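Two hundred demos in

2019-07-11

We hit 200 recorded demonstrations this afternoon and I'm still buzzing, so you get a blog post instead of the laundry getting folded.

If you've missed the earlier ones: Ryota and I have been teaching an arm to handle everyday shop stuff by steering it through the motions ourselves and saving everything it sees and does. No hand-written rules for what a chocolate bar is. You drive, it records, and later the learning system chews through the lot and tries to work out what you were up to. I love this part of the job more than I expected to. It's a bit like teaching your cousin to drive in an empty car park, except your cousin has two fingers and no opinions.

The snack setup is my favourite so far. Wrappers, boxes, round jars and foil packets all want to be held differently, and that's exactly the variety we're after. A jar on its side wants to roll, so you learn to come down square over the middle and close slowly. Bars are easy until they're lying at a funny angle, and then you're twisting your own wrist about like you're doing up a bra strap.

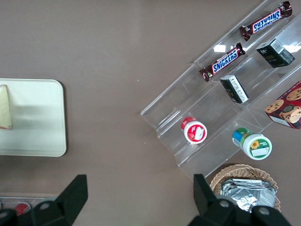
Şengül came by to drive for a couple of hours and was better than both of us within 15 minutes, which stung a little! She doesn't hesitate over the target. Ryota hovers. I hover and then overshoot. When we played our runs back to back you could tell who was driving without looking at the labels, and that got us talking about whether the system will learn to hover too. My guess is yes, if we let one person record too much of it, so from now on we swap drivers every 3 runs and shuffle things about at every swap.

The other change is that we've stopped binning the messy ones. If the grasp slips and you go back and recover it, that run stays in, with a note. I used to delete those out of pure embarrassment. Nidia talked me round over lunch (she was right, and she had the last dumpling as well). The clean runs only ever show it what to do when things go well.

Still on the list: sorting out the glare from clear plastic, which drives me batty, and writing the notes in the same format every time. Mine currently range from "ok" to a full paragraph of grumbling.

First training run kicks off tomorrow night. I'll post the results on the weekend, good or rubbish.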